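Workshop notebook - stage adaptation of "Osoda"

Last updated Sat 11 May

Okay, catching up on the notebook before I forget everything. We got through the whole first act at the table this week and the script is down to 118 pages, and I still think the letter scene is too long (sorry, Awuor, I know you love it!). In the novel the narrator is three ages at once and you just go with it. On stage somebody has to walk in and be 8, and then somebody else has to sing over her.

Tried giving the kid the opening verse alone. Much better - the piano stays out until the father comes in.

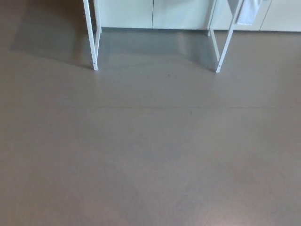 Nalmont, November

Went back to the November draft for the kitchen song. The old version had 4 verses and I cut it to 2 back then, then put them all back like a fool. Nam-gil So played both for me and the short one wins. The line about the ferry can move to the finale, if the rhyme with "Gamage" survives. Need to ask the author's agent whether we can change the aunt's name. Still no answer on the epilogue either.

Next: rewrite the bridge, lower it a step.

Comments

Awuor Temba: Keep the letter scene! Trim the middle, fine, but the last page is why I signed on.

Nam-gil So: A step down is still high for her. Try it in F and see.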